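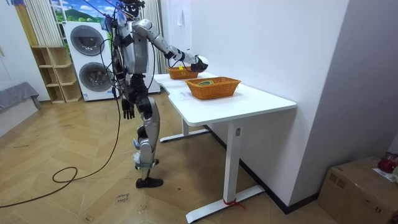

Last updated 6th October

Office Life | Sorting & Storage

Search this site Search Go

The third-floor reading room at Orkton has a white desk again. It was under there all along, beneath what facilities lead Elif Naz Soylu calls "the sediment": chargers, takeout menus, a manual for a phone system removed in March and 34 pens, 7 of which wrote.

The new rule is two wicker baskets on the desk and nothing else. One is for things that belong to somebody. The other is for things that belong to somebody who won't admit it. Anything still in the second basket after three days goes to the supply closet, where it can be visited.

Nazmiye Gündoğdu, who wrote the rule, first asked for a cabinet. The cabinet was quoted at $105 before delivery, and the baskets were already in the building, holding napkins.

Staff have taken it well, apart from a short dispute over whether a lunch bag counts as a thing. It does. Coffee cups are also things, as a second memo made clear the following morning.

The herringbone wood floor is next on the list and will be polished once a date can be agreed with Partanen, the cleaning contractor. People who keep shoes in the reading room have been asked to think about why.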